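Posted in: Politics & Society > Law and Memory
Jul 17, 2009

The Amnesty That Came With a Filing Fee

Natalina Piras keeps the amnesty law of Cârstea on her desk, held together by a bulldog clip that is losing the fight. She has spent seven years reading it. "I'd call it a thriller," she says, "if anything were ever in doubt."

The law is simple enough in outline. Anyone who worked for the old district security office could apply to have their record closed, provided they gave a full written account of what they had done. The account went to a panel. The panel decided whether it was full. There was also a filing fee, which Piras regards as the finest touch in the whole document.

"You paid at a window," she says. "You got a receipt. There are people in that town whose entire moral reckoning is a receipt."

The panel received 1840 applications. It turned down 20. I ask what a person had to do to be among them, and she laughs for longer than I expected.

"Forget a signature, mostly. A few wrote accounts so short that even this panel noticed. One was four words long. I won't tell you the words, but 'orders' was one of them."

Share this (41) | Comments (7)
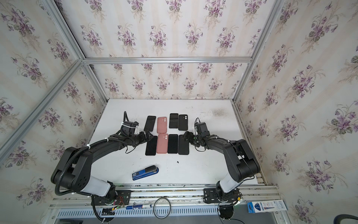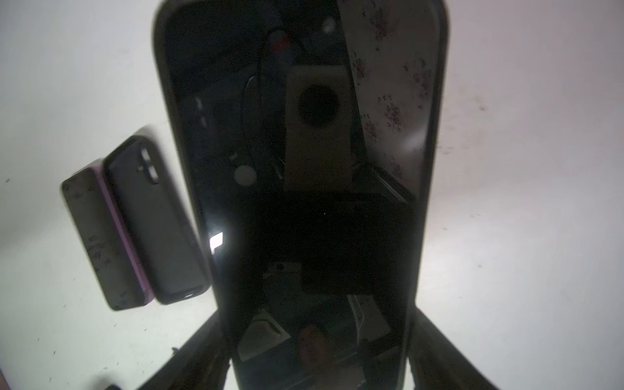
Piras is less amused by the matter of who got to read the accounts. Under the law, families could see the file on a relative, but only in the reading room at Trolevitz, a half-day's bus ride away, and only by appointment. They could take notes in pencil. Any telephone had to be switched off and put on the table, a black screen lying there like a bad mirror, while the clerk watched to see that it stayed dark. "So you are reading how your father was arrested," she says, "and what you mainly see is the ceiling light, shining up at you from your own phone."

Wiroj Nilsuwan, who teaches law and sat on the panel for its last two years, takes a gentler view. He thinks the fee was silly and the bus ride cruel. He does not think the law was a fraud.

"We had around 200 accounts that told families where someone was buried," he says. "You can't get that from a trial. A man on trial has a lawyer, and the lawyer tells him to be quiet."

When I repeat this to Piras she nods, slowly, and reaches for the bulldog clip.

"Wiroj is right about the graves," she says. "I've told him so. Then I ask him who paid for the headstones."

The families did. There was a form for reimbursement. It also had a fee.

Her book on the panel is due out next spring, if she can agree with her publisher on a title. His suggestion has the word "healing" in it. Hers is the price at the window.

Search articles...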